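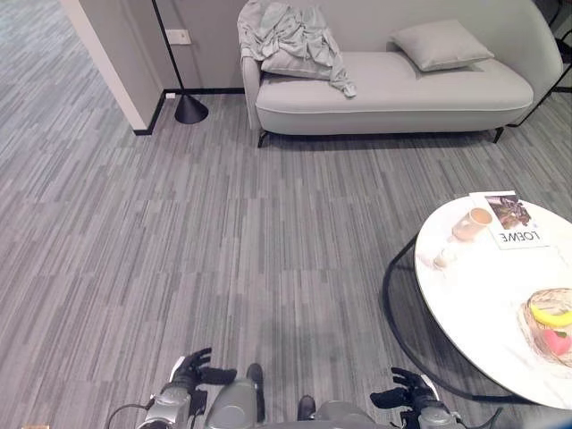
Recaler les deux mains après un changement de câble

23 mai 2018

Le salon de test est remonté depuis février et le robot y passe la plupart de ses journées. Quand il est arrêté, c'est en général pour les mains. Je note la procédure telle que je la fais maintenant, parce que la notice de Kolta s'arrête au montage et que j'ai perdu deux soirées à retrouver l'ordre des opérations la dernière fois.

Le point de départ est toujours le même : les doigts de gauche ne reviennent plus tout à fait à leur position de repos. Le contrôleur ne signale rien. On le voit dans le journal, où le courant au repos monte lentement au fil des heures. Chez moi il doit rester sous 60 mA par main. Quand j'ai ouvert le dossier cette fois-ci, la gauche était à 274 après une matinée de travail.

J'ai d'abord soupçonné un tendon. J'ai démonté la coque du poignet, j'ai regardé les poulies, j'ai remonté. Rien. Le coupable était le câble de l'avant-bras, trop court d'un rien, qui tirait sur le connecteur à chaque rotation complète du poignet. Je l'ai remplacé par un câble de chez Okitz, plus souple, avec un peu plus de longueur. Il fait une boucle à l'extérieur du bras. Ce n'est pas élégant, mais il ne tire plus.

Couper l'alimentation

Arrêt d'urgence enfoncé, batterie débranchée, puis j'attends que les voyants du torse soient éteints. Sur cette version ils mettent du temps. Ne pas toucher au connecteur avant.

Changer le câble

Deux vis côté coude, un collier côté poignet. Le collier se remet sans serrer : le câble doit pouvoir glisser à la main. Je fais ensuite tourner le poignet d'une butée à l'autre, toujours hors tension, en gardant un doigt sur le connecteur. Si je sens quoi que ce soit, je redonne du mou au coude.

Retrouver le zéro

Les avant-bras sont ramenés devant le torse, les mains dans le champ de la caméra de tête, doigts légèrement repliés. C'est la posture de référence de l'outil Stiller, et il faut la garder pendant toute la mesure. L'outil enregistre 200 échantillons par articulation et propose un décalage. J'accepte pour les doigts. Pour le pouce, je refais toujours la mesure une deuxième fois, la première valeur est souvent fausse et je ne sais pas pourquoi.

La moquette à petits traits gris ne gêne pas la détection des doigts noirs, contrairement à ce que je craignais. En revanche j'évite de faire la mesure quand le soleil donne sur les avant-bras, le métal renvoie trop de lumière.

Vérifier en mouvement

Ouverture et fermeture lentes, une main puis l'autre, puis les deux. Ensuite seulement le robot va vers la table ronde. Je commence par un fruit de la corbeille, jamais par la tasse. Le module de préhension Ó Súilleabháin garde en mémoire les anciens décalages tant qu'on ne l'a pas relancé, et c'est là que j'avais perdu ma deuxième soirée : le zéro était bon, mais le module travaillait encore avec le précédent.

Après le changement, la main gauche est redescendue à 60 mA tout juste. C'est la limite, je la surveille. Le câble de droite est encore celui d'origine. J'en ai un deuxième en réserve et je le poserai au prochain arrêt, en profitant de la coque ouverte pour nettoyer le connecteur.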